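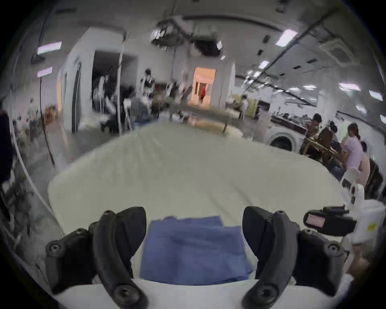

Dogar Reading Program
Progress report to the Munari Fund
14 November 2024

The grant pays for evening reading classes for adults at two sites, Tranda and Hurnutico. Classes opened in June. We were asked to report on enrollment, attendance and results, and the three don't tell the same story.

Enrollment looks good on paper. We have 396 names on the books. We would ask the Fund not to lean on that number, as it includes people who filled out a form at the summer street fair and never came to a class. Steady attendance, meaning at least one class a week for the past month, stands at 85. Of those, 53 are at Tranda.

Hurnutico is weak. The bus that most learners there depend on now stops running before class ends. We moved the start time up, which helped a few people and lost us others who work until six. The flyers we budgeted for have brought in hardly anyone, and we doubt that printing more would change this.

On results, our reading test shows gains at both sites. We are not convinced. Learners take the same test each time, and some of them clearly remember the passages. Teachers also score their own classes. Until both of these are fixed, the gains should be treated as a guess.

Spending is 10 percent under plan, almost all of it unpaid teaching hours at Hurnutico. We would like to move that money to bus fares, on a trial basis, through the end of the winter term. We can't promise it will work. A revised budget is attached, and we need an answer before the new schedule goes to the printer.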